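Workshop notebook, Cliltimbridge
February, started 8.40 am

Carried on with the glue test from last time. Quick recap for Jana, who missed the start of it: we have been getting open joints on the wider panels a few weeks after they leave us, and Refugio thinks the hide glue is going on too cold. I think the stock is going on too dry. We could both be right. The plan is to make up matched pairs of joints, change one thing at a time, and break them.

Glue first. Soaked 225 g of the pearl glue overnight in cold water, enough to cover it and a finger over. By morning it had taken up nearly all of the water and gone to a soft rubbery mass with no hard centres. Tipped it into the pot and brought it up slowly. The thermostat on the old pot reads low, so I used the probe thermometer and held it at 60 degrees. Skimmed it twice. It ran off the brush in a continuous string, a bit thick for my taste, so I let it down with a splash of hot water and wrote "thinned" on the side of the pot in chalk.

The workshop was cold at the start, with frost on the inside of the back windows. Heater on before I did anything else, and I left the test pieces on the rack over it. Set A was warmed, set B was left on the floor by the door. Refugio wanted a set C, warmed on one face only, and I said he could make it up himself.

Planing. The Sakai plane had a nick in the iron that I don't remember putting there. Reground it, then took it up to the 1000 stone and stropped it. I would normally go finer but for a rubbed joint I don't see that it makes any odds. Shot all the edges in pairs, folded like a book so any error in the angle cancels out. Checked each one against the lamp. Two of set B showed light at the ends and had to be done again. I left the faintest hollow in the long ones and none in the short ones.

Rubbed joints, short pieces. Brushed both edges, brought them together, rubbed back and forth until they started to grab, lined up the ends and left them leaning on the batten. Set A gave me plenty of time. Set B was grabbing almost before I had them lined up, and on one of them I could feel the glue had gelled. I left it in the test anyway and marked it G. If that one holds I will be surprised.

Long pieces went in clamps. Note that the third clamp from the left on the wall has a bent bar and pulls everything up at one end. I have tied a rag round it. Please don't take the rag off until it has been straightened.

11.15. Tea. Renzo Morelli rang about the Wasau order and wants to know if the tops can go out early. Told him no. He also asked about job 3426, the one with the drawer that sticks, and I said bring it back and we'll look at it when the weather is drier. He wasn't very pleased with that.

Afternoon. Cleaned squeeze-out from the clamped pieces with a warm damp cloth while it was still like jelly. It comes away in one strip if you catch it right. Left it too long on the last two and had to use a chisel, which lifted a few fibres.

Rhona Halliday came through and asked why we don't use a modern glue and be done with it. Fair question. For new work we mostly do. The repair side is different, as anyone opening one of these up in years to come ought to be able to do it with steam and a thin knife. She thinks the customers don't care either way. She may be right about the customers.

On maple in particular: it is less forgiving than the oak. The pores are so small that there is little for the glue to get into, and if the edge has been burnished by a dull iron the glue sits on top of it. Sharp iron, light last cut, glue it the same hour. I have seen panels where the edges had been planned up the day before and left, and the seam lets go in a clean line with the glue all on one side.
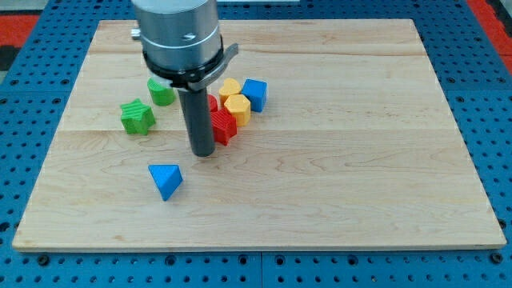

The other thing with maple is which way up the boards go. Nicanor likes to alternate the rings so any cupping evens out into a ripple. I would sooner keep them all the same way and let the fixings hold it flat, and pick the better face for the top. We have never settled this. On narrow boards it hardly matters, so for the test I have done them all my way and made a note on the backs.

Left to do:
Break the short joints once they have had a full night. Use the vice and the long lever, same position each time, and keep the pieces in order.
Look at where each one fails, wood or glue line, and write it on the piece in pencil.
Second batch with the glue hotter. Refugio to mix.
Find the lid for the small pot.
Order more pearl glue. We are nearly through the sack from Amo and I don't want to change supplier in the middle of a test.

4.50 pm. Pot off, brushes in cold water, heater off at the wall. Clamped pieces are on the long trestles with a sheet over them. Jana has the key.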